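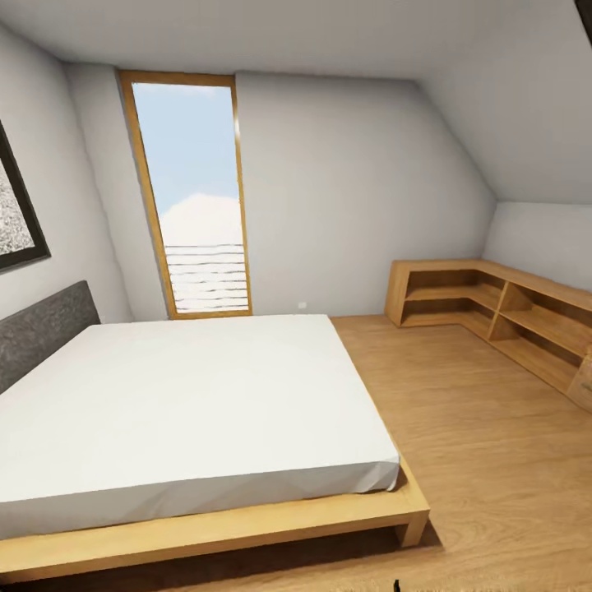

Sutden Simulated Rooms: Planning Set for Mobile Manipulator Purchasing

Summary

This data card covers 329 simulated episodes prepared by the Lerham office to support its equipment budget. The set was assembled under Lucyna Mazurek and is maintained by Ryszard Krawczyk. Last revised 4/16/19.

Intended use

The set helps the office decide which robot base, arm and gripper to request before any hardware is ordered. Each episode records one household task in a rendered room. Reach, floor clearance and gripper opening can be read from the logs and checked against supplier quotations.

Contents

Rooms: furnished interiors, including an attic bedroom with a low platform bed, a tall window and open shelving along the wall.

Tasks: moving, fetching and putting away household and office items. Seats count as surfaces in the task list, as with the blue binder on the office chair. 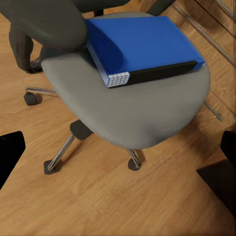
Budget notes

Quotations from Czerwiński and Wandell were received in February. Both firms price the gripper separately from the arm, and both offer a 30-day return period. The office plans for 3 complete units — one of them held as a spare — and will not request funds for a fourth until the first year of service costs is known.

Chair bases and low furniture are the main concern for the mobile base. Any model considered should be tested in these rooms at its full published width, with the arm both folded and extended.

Limitations

All episodes are simulated. Friction, cable wear and battery life are not modeled, and the set should not be used to estimate repair costs. An extension to 500 episodes has been approved but not scheduled.

Access

Requests should be sent in writing to Ryszard Krawczyk, with the budget line to which the work will be charged.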